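I finally sorted the cords behind my workbench this May, and I'm so pleased with it that I keep going out to the garage just to look! Most of this works just as well in a kitchen or a home office.

## Start with everything unplugged

Pull every plug, lay the cords out flat and wipe them down with a barely damp cloth (mine were gray with sawdust). Let them dry all the way. Anything with a cracked jacket or a wobbly plug goes, no second chances.

## Label both ends

Masking tape and a marker are plenty. Fold the tape over the cord like a little flag, one by the plug and one by the tool. I did 9 cords in the time it took the coffee to brew, and I love not having to guess anymore.

## Pick a strip with a switch

A strip with its own switch is wonderful at a bench, one press at the end of the evening and you're done. Keep it up off the floor, and never plug one strip into another. Heaters get their own wall outlet. 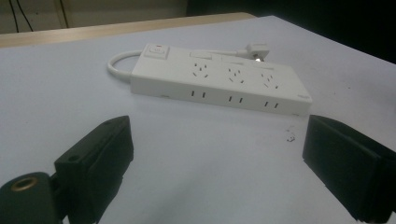
## Wrap the slack

Loose loops, about as wide as your hand, with a strip of hook-and-loop tape around the middle. Don't cinch it tight! Old bread ties work in a pinch, but the wire kind can nick the cord, so peel those and toss them.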